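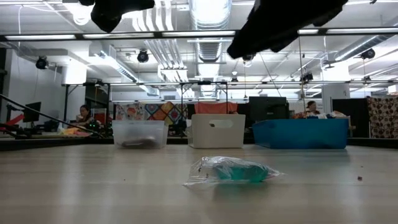 Figure 4. Sorting table with three bins along the far side and one bagged item in the work area.

4. Setting Up the Sorting Table

This section covers the layout of the table, the order of the bins, and the steps for sorting small bagged items and loose goods. Read it through once before the first shift on a new table. Labeling and shelving are covered in section 5.

4.1 Before you start

You need one table with a smooth top, three bins of different kinds, a dry cloth, a roll of Ticona bin labels, and the tally sheet from the back of this manual. The table should stand level and should not rock when you lean on it. If it does, turn the foot screws on the Gurkevell frame until all four feet touch the floor.

Overhead lights reflect in the tabletop. Clear plastic is hard to see where a reflection falls across it, so stand at the table and move your head from side to side. If a bright band covers the middle of the work area, turn the table a little and check again.

4.2 Placing the bins

1. Wipe the tabletop from the far side toward you. Pick up crumbs and lint with the cloth; do not brush them onto the floor.

2. Stand the frosted bin at the left end of the far side. It takes items that must be looked at a second time. You can see through the wall whether something is still in it, but you cannot tell what it is, so always look in from the top.

3. Stand the off-white basket in the middle with the handle opening facing you. It takes small bagged items.

4. Stand the blue bin on the right. It is the largest of the three and takes cloth and soft packages. It can be set at an angle so that its left end comes toward you.

5. Leave the front of the table free. Everything you sort is laid here first.

Note: The bins are told apart by color and position. If you replace one, use the same color. A second blue bin on the same table will cause mix-ups.

Caution: Do not stack bins on the tabletop, even when they are empty.

4.3 Sorting small bagged items

1. Take one bag from the supply and lay it flat near the center of the work area. Do not lay out the next bag until the first one is in its bin.

2. Smooth the flat end with two fingers so that any print can be read. Crinkled plastic hides small type.

3. Compare the item with the pick list. Check the color of the item itself. A clear or tinted plastic part throws some of its color onto the table and can look paler at the edges.

4. Check that the bag is closed at both ends. An open bag goes into the frosted bin.

5. Place the bag in the off-white basket. Do not drop it from above the rim.

6. Mark the tally sheet.

Repeat until the supply is used up or the basket holds 100 bags. A full basket is taken to the Drastell shelf and exchanged for an empty one.

Caution: Do not open a bag to check the contents. If you cannot identify the item through the plastic, put it in the frosted bin and write a question mark on the tally sheet.

4.4 Sorting cloth and soft packages

1. Shake cloth out away from the table.

2. Fold it once or leave it loose, as the pick list says.

3. Put it in the blue bin, starting at the back right corner and working forward.

4. Stop when the contents rise above the rim along the front. A little height at the back is acceptable.

Note: Press down on cloth only. Packages under it may split.

4.5 Cleaning between batches

Clear the work area after every 30 bags. Crumbs and specks stick to plastic and end up in the basket with it. Use a dry cloth. A damp cloth leaves marks that look like print when seen through a clear bag.

Empty the frosted bin at the end of each shift. Items left in it overnight must be entered on the carry-over line of the tally sheet.

4.6 If something is wrong

Bag slides when smoothed: the tabletop is dusty. Wipe it and start again.

Item matches two lines on the pick list: use the frosted bin.

Tally and basket do not agree: empty the basket onto the work area and recount before going on.

Replacement bins and baskets are ordered through Risano. Questions about this section go to Consuelo Agudelo.

Section 4 last revised Friday, November 30, 2018.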